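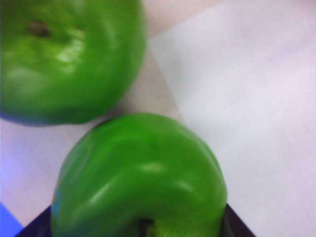

Visit report: Plavura cold store and packing shed

Purpose of the visit

The visit was made in March, during the site's open day. Our own shed is due for new refrigeration, and Plavura changed its plant last year from a single shared system to separate units for each room. I wanted to see how the rooms are divided, how the doors are managed and what the change has done to running costs. On the last point I came away with very little.

Ardalan Amini led the morning group. The afternoon was taken by Hacer Akyol and dealt mainly with packing.

Layout

The building is a steel portal frame with insulated panel inside, put up in two stages. The older half holds the intake bay and four cold rooms. The newer half holds the packing line, the dispatch bay and a fifth room used for overflow. Goods enter on the north side and leave on the south. The floor falls slightly towards a central drain, which causes trouble with hand pallet trucks: a loaded one left without a chock will creep.

Each cold room has 28 pallet positions in single-deep racking. Double-deep was priced and turned down. The saving in floor area was real, but stock rotation suffered in the trial, and soft fruit at the back was being missed.

Room temperatures

Peppers, cucumbers and aubergines share room 2, which is held well above the others to avoid chilling injury. The signs of it on peppers are pitting and a water-soaked look, and they often appear only once the goods have gone back to normal temperature, by which time the customer has them. Apples and kiwifruit are both kept cold, but in separate rooms. Kiwifruit soften with very little ethylene in the air, and apples give off a good deal of it.

Room 4 has an ethylene scrubber made by Naseri. It is a plain box with a fan and a bed of treated pellets. The pellets are changed by colour, and the change is written on a card hung from the handle. I looked at the card. The last two entries were in different inks and one had no initials.

Air movement was better than I expected. Smoke released at the evaporator reached the far wall and returned along the floor without a dead corner, except behind the door, where a stack of empty trays had been left.

Doors

The rapid-rise doors are by Jostix and open on a pull cord or from the truck. They shut themselves after 14 seconds. Drivers had asked for longer and were refused. There is a strip curtain behind each door as well, which I thought excessive until I saw how often the doors were opened in the half hour before dispatch. The lower ends of the strips are badly scuffed and two were missing from room 3.

Door heaters are fitted on room 5 only, as it is the one room ever run below freezing.

Packing line

The line runs at 400 trays an hour when one product is going through it. Changeovers are slow. Labels are printed from an Etero unit at the end of the line, and the operator has to walk back to the first station to confirm a new batch. A second screen is on order.

Grading is by hand. New starters spend a morning at a table with artificial fruit, learning names, product codes and how to place items in a tray, and only then go on to the line. Colour grading is taught later on real stock, under the lamps used on the line.

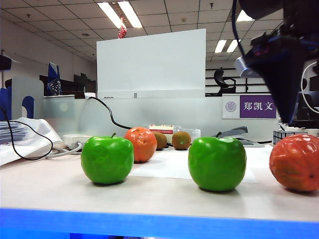 Siobhán Scanlon asked whether a fixed colour chart would do the job better than trained staff, given that her own packhouse had gone over to charts for apples. Hacer Akyol replied that they had charts too, and used them to settle disputes, but that staff who looked from chart to fruit for every piece could not keep up with the belt. Kourosh Tabrizi wanted to know how often graders were rotated. The answer was every two hours, or sooner on red varieties.

Records and energy

Temperatures are logged at two points in each room, one in the return air and one in a dummy pack halfway up the racking. The second gives the more useful figure. Alarm delay is set so that a normal loading period does not trip it. The logs are kept on site and a printed copy goes with any load that is queried.

Annual running costs were not given. Ardalan Amini said the old plant had run for 500 hours in its last season with one compressor out, so a straight comparison would mean little. I accept that, but it leaves our own estimate where it was.

Points for our shed

Separate the apples from the kiwifruit before anything else is spent.
Fit a return air probe and a pack probe in each room.
Ask Jostix for a price on two doors, with and without curtains.
Check floor falls before ordering trucks.

Banafsheh Shahbazi has the plant drawings and will send the evaporator sizes when she has them scanned.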